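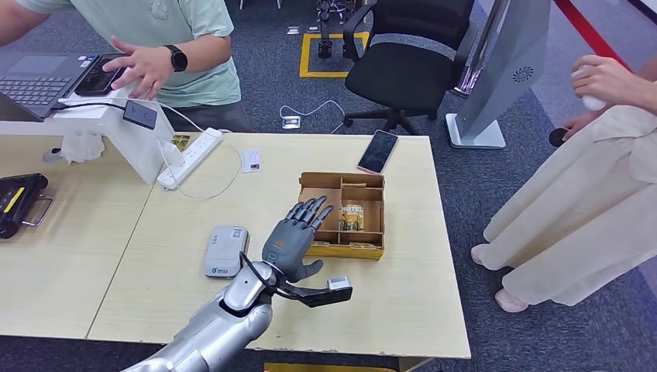 A divided tray on the desk, with the phone and power strip still to be sorted.

How to set up a divided desk tray

A divided tray is useful for the small things that drift across a desk: chargers, cards, hotel soaps, spare batteries. It takes half an hour to set one up.

What you need

A shallow tray with fixed dividers. Mine is a Velgate, but any brand will do if the compartments are wide enough for your fingers. You will also want a damp cloth, a pencil, some paper labels and a few pieces of felt.

1. Clear the desk

Take everything off, including the power strip. Wipe the surface and let it dry. If you have two desks pushed together, clean along the seam as well, as crumbs and staples collect there.

2. Sort before you fill

Make one pile for things you use every day, one for things you use now and then, and one for things that belong in another room. Most travel packets can go straight to the bathroom. I kept one.

3. Place the tray

Put it within easy reach but behind your working area. Keep it off the seam if your desks are slightly different heights – it will rock otherwise. Stick felt under the corners if it slides.

4. Fill from the back

Tall items go in the middle or back compartments, standing up so the label faces you. Flat items go at the front. Leave a couple of compartments empty for the first week. You will find things you forgot.

5. Deal with the cords

Decide where the power strip will live and run thin cords behind the tray, never through it. A cord in a compartment pulls everything out when you move it. Lay your phone in the same spot each time, clear of the sockets.

6. Label last

Write labels in pencil for the first month, then redo them in pen. I set mine up in November and have changed two since.

Wood marks easily, so don't stand a wet cup in the tray. Dust the compartments with a dry paintbrush.

34 shares | 3 comments

Liên Thân
Would this work in a drawer? Mine is pretty shallow.

Girness
Measure the tallest thing first. I had to lay my glue sticks down.

Kurkow
I used an old cutlery tray, painted grey. The colour hides the pencil dust.

Posted Jan 4, 2025
Contact us | Copyright Lại Home Notes | Back to top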